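Cloudy film on plastic cups and small bowls, is it permanent?

Asked by tansy_k in Kitchen & Cleaning
43 people found this helpful

We have a whole family of mismatched plastic cups, lids and little bowls (mostly Clello, a few no-name ones) and over the past year the clear ones have gone foggy. The colored ones look okay but feel kind of chalky when I run a thumb around the rim. I pulled a bunch out of the cupboard last night and spread them on the counter to decide what stays and what goes, and now I can't make up my mind!

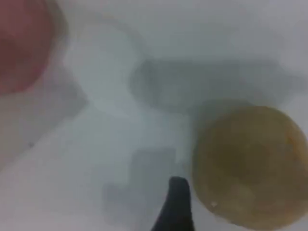
We moved in November and the water in the new place is definitely harder, so maybe that's it? I wash everything in the dishwasher on the long cycle, bottom rack if the top is full. Is there a way to get the fog off, or should I just donate the lot and start over?

Answer from Christos Mavromatis
Marked as best answer

Try vinegar before you toss anything. Fill the sink with warm water, add a good glug of plain white vinegar, and leave them in for 10 minutes, then rub with a soft cloth. If the fog comes off it was minerals from the water, and you can keep it away with a rinse aid. If it's still there once the cup is dry, the plastic is etched and you're stuck with it. Mine were half and half. I kept the etched ones for paint water and loose screws.

Also, top rack only, short cycle, and skip the heated dry. My Kimaro tumblers have lasted ages that way.

Answer from dot_in_the_pantry

Baking soda paste! Works on everything. I must have washed my Sturano bowls 1000 times and they still look fine to me. Go easy on shiny plastic though, I did scratch a lid once (my own fault, I used the green side of the sponge).

Answer from rwb

just get glass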